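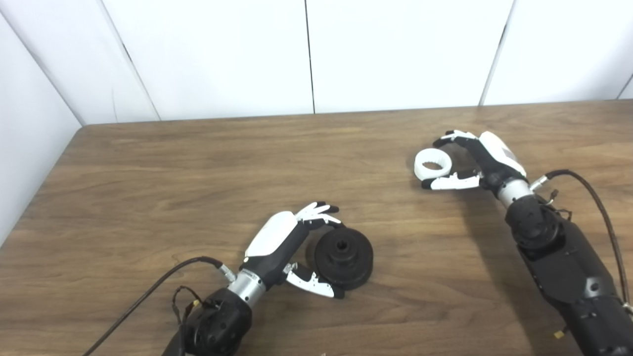 Hand comparison at the Ketamwood bench: pulley and collar parts

17 November 2020
Print this item | E-mail this item
Shares: 37 | Comments: 2

The comparison of multi-fingered hands against the parallel gripper has reached the machine parts set. Two parts were chosen for the first round: a dark grooved pulley with a raised hub, and a short white collar with teeth on the inside. Both are handled from the table surface, with no fixture or locating pins.

The parallel gripper, a Greto two-jaw unit, was run through the same set in April. It was reliable on the collar when the jaws closed on the outside wall and poor on the pulley, where the jaw travel was too short for the full diameter. Picking the pulley up by the hub worked but left it free to tilt during transfer. That result was the main argument for trying fingers.

The hands were run as a left and right pair under the Seto controller. The left hand was assigned the pulley and the right hand the collar. Each trial consisted of approach, closure, lift, a hold of 33 seconds, and return to the table. A trial was scored as a failure if the part slipped, rotated visibly in the grasp, or was set down on the wrong face. The log for this round holds 3,201 closures, including those used for tuning.

On the pulley, the hands completed 92 percent of scored trials. Most failures came from the thumb meeting the lower rim before the fingers had reached the far side, which pushed the part away. Delaying the thumb slightly in the closing sequence removed most of these. The groove is useful if a fingertip lands in it and a nuisance if it lands on the edge.

The collar gave a less clear result. Lying on its side, it tends to roll at first contact, and a light grasp is needed until both sides are touching. Closing force had to be set well below the default. At default force the part was often squeezed out toward the fingertips. For this part alone, the Greto gripper remains the better choice: it is faster and needs no tuning.

Cable routing needs attention before the next round. Wrist rotation is currently restricted in software to protect the connectors near the wrist joints. De Smet has quoted for a shorter harness with strain relief, and the limits will be reviewed once it is fitted.

Still to be done: insertion of a shaft into the pulley bore, a handover between the two hands, and a repeat of the collar trials with softer fingertips. Trial logs are in the shared bench folder.

Back to top
Copyright 2020 Ketamwood Automation Newsletter. Contact the editor.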